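Subject: Re: [menar-council] Ward boundary review, second reading

Mojtaba Khosravi wrote:
> The draft moves 1,320 voters from Trorndale into Notberg. Does the
> tolerance rule apply to the current roll or the projected one?
> Also, is the October deadline for objections or for the vote?

The projected one. Clause 14 of the draft uses the roll as forecast for the next election. On that basis Notberg ends up with 3,220 voters, inside the limit. The clerk's table still shows the old roll and should be ignored until it is replaced.

October is for written objections only. The second reading comes after that, and no date has been set.

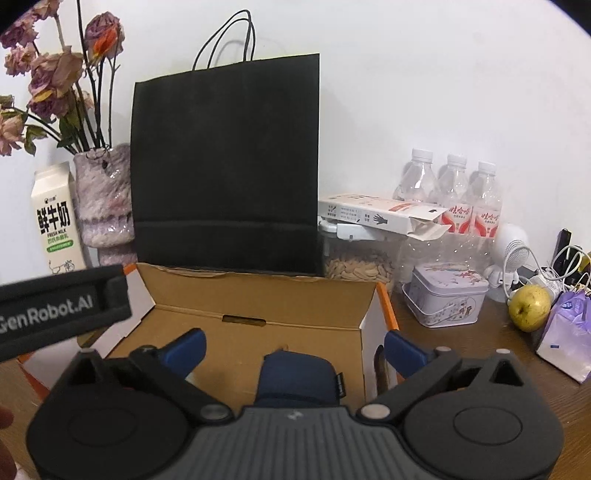
Open cardboard box on a tabletop, white wall behind.

On the Ruggiero amendment: it keeps the creek as the ward line and leaves 40 voters on the north bank in Trorndale. I see no legal problem with it. It does need a new map, as the one attached to the draft follows the road. If the map and the written boundary differ, the written boundary controls, but I would prefer to fix both before the reading.

Objections should cite the clause number. Letters that name only a street were sent back last time.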